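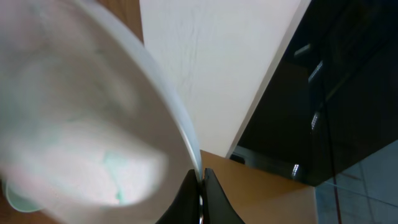

Seven Cups and a Sink

Siham Abou Jaoude washes the plastic ones by hand. Always. "The machine makes them cloudy. Then people say it's dirty, and it isn't dirty, it's just old."

She started Zoubi in April, a lunch place, 14 seats, one sink. Tea, lentils, a mint yogurt drink that sells out by noon. The drink is the problem. "Green sticks. You rinse, you look, still green. Leave it an hour and good luck."

Her fix? Warm water, baking soda, wait. No scrubbers, they scratch and then the next color gets in teh scratches.

Nestor Lagman does the afternoons. He'd switch to glass tomorrow. "I've said it 3 times. She says glass breaks." Does it? "Well, yeah. I broke 4."

So plastic stays, for now. Big ones for the yogurt, small for tea. Stacking them is banned, they stick together and Nestor pulls to hard.

Siham is already back at the sink by then. "Write down the baking soda," she says. "People forget the baking soda."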